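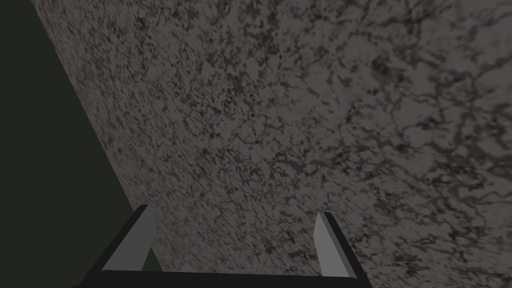

Quelle part du fonds Tevwood est désormais numérisée et consultable ?
À la fin août, 400 épisodes sur les 2 855 inventoriés sont numérisés, contrôlés et accessibles sur le poste de consultation interne.

Rapport d'avancement – Fonds de séries télévisées Tevwood
Destinataire : Fondation Gosell
Responsable du projet : Hendrik Mthembu

1. État des travaux
L'inventaire est clos. Il couvre les comédies de situation et les feuilletons produits par le studio Tevwood, y compris les pilotes non diffusés. Le premier lot comprend l'intégralité de la série « Pugh » et les deux premières saisons de « Rilard ». Chaque épisode donne lieu à un fichier de conservation sans perte et à une copie de consultation. Les sommes de contrôle sont vérifiées au versement, puis après duplication sur le second site.

2. Supports et défauts constatés
154 bandes présentent une dégradation du liant et sont retirées de la chaîne courante jusqu'à leur traitement thermique. Pour « Rilard », la piste sonore de plusieurs copies 16 mm est décalée par rapport à l'image. La correction est faite sur la copie de consultation uniquement – le fichier de conservation reste conforme au support.
Les génériques de « Pugh » existent en deux versions, l'une pour la première diffusion, l'autre pour les rediffusions. Les deux sont conservées et reliées à la même notice.

3. Catalogage
Les notices comportent le titre original, le numéro de production, l'ordre de diffusion et la distribution. Les numéros de production ne suivent pas toujours l'ordre de diffusion, en particulier pour la deuxième saison de « Rilard ». L'ordre de diffusion a été retenu pour l'affichage. Les rôles non crédités restent à documenter.

4. Droits
L'accord avec les ayants droit porte sur la consultation sur place. La mise en ligne d'extraits est toujours en négociation, le point bloquant étant la musique additionnelle. Aucune dépense n'a été engagée sur ce poste.

5. Suite du programme
L'objectif du prochain lot est d'atteindre 1 000 épisodes numérisés au total. Il suppose la remise en service du second magnétoscope, dont la tête de lecture est commandée. Un point technique est tenu chaque vendredi avec le prestataire ; les comptes rendus sont joints en annexe B, et le détail des dépenses en annexe C.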